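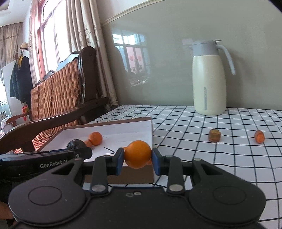
Twelve nights in a cold hall

Saturday, a bit before seven, and the queue at Venmont is already past the bakery. Umbrellas. A man selling nuts out of a pram. The comedy festival has run here every May for long enough that the town has stopped putting up signs for it, so first-timers walk up to strangers and ask where the funny people are. Up the hill, is the answer. Keep going.

The main room is the old grain hall. 362 seats, most of them borrowed from the school, and a stage you could cross in four steps. No curtain. The acts come on through the same door as the audience, which is fine until somebody goes to the bathroom and gets a round of applause.

I came for Szilágyi, a double act that became a trio over the winter and kept the name. Their new hour is called Prumside, after a made-up seaside town where all the shops are owned by one dog. It took me ten minutes to get on board. Then there's a scene in a bank, done entirely in a whisper, and I was gone. The woman next to me was hitting her own knee.

Not all of it lands. The song in the middle is too long and they know its too long, you can see them racing it. The new member is the best thing in it - very still, very polite, gets the biggest laugh of the night by putting on a coat.

They wrote it in a rented room with no heating, they told me afterward, packing up. Threw out the first version whole. The second had a plot. The third, this one, has the dog.

What does it cost to bring a show like that here? Less than the big city festivals, which is why they come. A slot in the grain hall is 400 for the week, tech included, and the tech is one very tired person with a laptop and two lamps. Beds are with local families if you ask early. If you ask late it's the campsite, and the campsite floods.

Down at the smaller room, over the bike shop, there are 30 seats and a pillar. Saw a solo piece there about a failed ferry company, Dorkunholm, told by its last remaining ticket clerk. An hour in a hat. Hardly any jokes for the first half and then they all come at once, every dull detail about timetables paying off one after another. Sat behind the pillar for it and still think it was the best hour of the week. Go if it tours. Sit on the left.

Late shows are rougher. The midnight open stage is where acts try things they wouldn't dare do at eight, and some of them should of stayed in the notebook. One guy read out his lease. Another did impressions of birds and got a standing ovation, which tells you about midnight.

There's talk of a bigger venue. A tent, maybe, on the football field. The acts I asked were split. More seats means more money, sure, but the whisper in the bank doesn't work in a tent with the rain coming down on it. Szilágyi said they'd play the tent if it was offered and complain the whole time.

The festival runs twelve nights. Tickets at the door, cash is quicker. Bring a sweater for the grain hall, and eat before you go up - the kitchen closes at nine and they mean it.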